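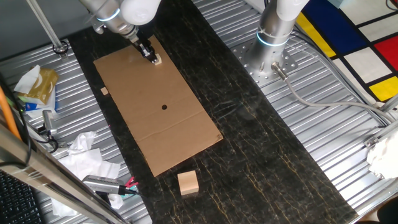

1/ Month two of making a toy village out of offcuts. Population: zero. Buildings: wooden blocks, in sizes that were never meant to live next to each other.

2/ The village green is a piece of cardboard with a round hole in it. I have decided the hole is a pond. Planning permission came through fast, as I am also the planning office.

3/ Bernd Haberkorn wants to know why the tiny square piece gets a whole plot to itself. Bernd, it's the post office. Rural services matter.

4/ The big block lives off the cardboard, straight on the black marble pattern. That's the wealthy end of town. Gold veins, no pond, terrible neighbors.

5/ I named the place Prulham. My niece said it sounded like a cough, so the suburb got to be Rullanitz, which she says is a worse cough.

6/ Sanding update: 4 grits, 59 minutes, one block. It is now a slightly smaller block.

7/ Someone asked about glue. No glue until the layout is final. The layout has been final twice since lunch.

8/ Tissues are for wiping off sawdust, by the way. A damp one lifts it better - just don't use it on the cardboard or your village green goes wavy.

9/ Roofs tomorrow. Or a second pond.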